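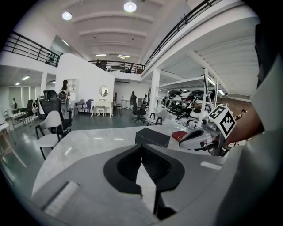

*Resosstead Furniture Club — members' blog*

21st February

I spent most of the day at the Prancombe showroom looking at tables. I have needed one since December, when the leaf on my old one split along the hinge, and I've been eating at the kitchen counter ever since. A few people in the club asked me to write up what I thought of the place, so I took notes.

The building has two floors, with the upper one running around the sides as a balcony behind black metal railings. The ceiling over the middle is high and white, with curved beams. I mention it because it affects how you judge the furniture. A big table looks medium-sized in there. I had my room measurements written on a card and I was glad of them, because by eye I would have bought something that didn't fit past the radiator.

The white marble-patterned top with gray veins was the one I came for. The overhead lights show up on it as pale streaks, and you'd get the same at home from any lamp hung above it. I didn't mind that. My sister-in-law has a dark glossy table and every crumb shows, so I've been leaning toward something pale with a pattern to it. Veining hides a lot.

The sales sheet for the range, which they call Oremeo, says to wipe with a damp cloth and skip anything with vinegar in it. I clean nearly everything with vinegar, so that would take some getting used to. The price on the sheet was $2000 and delivery was extra. Delivery takes 25 days, or longer if you want it carried upstairs.

I also looked at the white vanity console against the partition wall. It has curved legs and one drawer that I could see a use for, and a small white stool goes underneath. An oval mirror with a thin white frame hangs above it. I don't have a bedroom big enough for a vanity, but the same piece would work in a hallway. You could put keys and mail in the drawer and use the stool for putting on shoes. The mirror is at a sensible height for checking your collar on the way out.

The partition itself is worth a look if you live in one big room. It's white with a slanted top edge, and it gives the console something to stand against without closing off the light. I've thought about doing the same between my bed and my desk — a bookcase would be cheaper, but then I'd have to keep the bookcase tidy on both sides.

Seating was the part I'd planned least for. I went in assuming I'd want dining chairs and came out thinking about office chairs, mostly because I work at the same table I eat at. A tall mesh back is better on my shoulders after three hours than any wood chair I've owned. The armrests are the problem. Measure the gap under your table before you buy a chair with arms, and measure it at the lowest point if there's a rail.

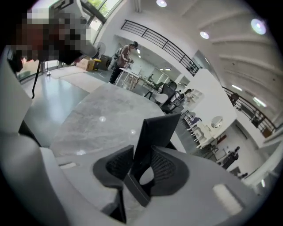 ## What I'm doing about it

I haven't ordered yet. I taped the size of the table onto my floor with masking tape when I got home and I'm going to walk around it for a week. So far I've stepped over one corner every time I go to the window, so I may turn the whole thing sideways.

If it passes, I'll get the table and keep my old chairs until summer. The mesh chair can wait until I've tried the Kingi one that the club has in the back office, which has arms that fold up.

Parking at Prancombe is free for three hours. Bring your own tape measure.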